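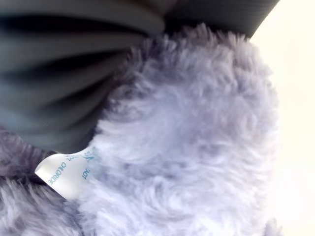

How often should I drain a 182 gallon inflatable spa that two people use most evenings?

Every 8 weeks is a safe schedule for a tub that small, sooner if the water stays cloudy after a shock and a clean filter.

Home | Forums | Pools and Spas | Water Care | Search | Log in

Posted May 8, 2019 by sudsandduds

I asked the first question last week and got the answer above from the moderator. Now I have the follow-up. We bought the Mustonen in November and I have changed the water twice. The manual says to change it when it "appears necessary," and that doesn't tell me much. I use bromine tablets in a floater and test with strips. Is eight weeks a real number or a rule of thumb?

flatwater39
Rule of thumb. Take your gallons, divide by three, divide by the number of people using it each day. For you that comes out to about a month. I would drain monthly and stop thinking about it.

deckboards
A month is too often for bromine. That formula gets passed around a lot and it takes no account of what sanitizer you use. I run a Sivel that is a bit bigger than yours and go three months between changes with a weekly shock. Water is clear, no smell.

flatwater39
Clear water can still be worn out. Get a dissolved solids meter and check it against your fill water. Mine climbs steadily after the fifth week — you can feel it on your skin before you see anything.
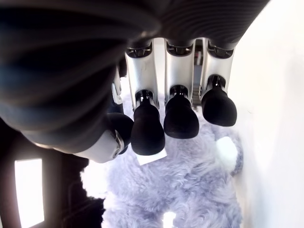
deckboards
Lotion and laundry soap are what shorten the life of the water in a small tub. We rinse off first and our swimsuits never go through the wash with detergent, only a plain rinse in the sink. Anything that sheds makes it worse, and the filter catches it before you notice. Our dog used to lie against the cover, and the pleats came out matted with fluff like the lavender-gray fur on that plush toy. Hose between the pleats from the top down, then soak overnight in filter cleaner. Dish soap will foam for weeks.

sudsandduds
We do use detergent on the suits. I also have foam every time the jets come on, so that may be it. Would a defoamer fix it?

flatwater39
For an evening. It knocks the foam down and leaves whatever caused it in the water. Drain, run a line flush through the plumbing first, and refill. The Evetti flush is fine, so is any other. Leave the jets running for an hour with the filter out, or whatever the bottle says.

deckboards
Agree on the flush. Still disagree on monthly.

Comments (3)

hotwaterbay: Flalesside sells replacement cartridges that fit the Mustonen. Keep two and swap them so one can dry out fully.

pinecone60: We are on well water with a lot of iron and have to use a hose filter on every fill. It takes almost 60 minutes longer but no more brown water.

sudsandduds: Drained and flushed on Saturday. A lot of gray flakes came out of the jets. Foam is gone so far. Going to try six weeks.

Previous thread | Next thread | Back to Water Care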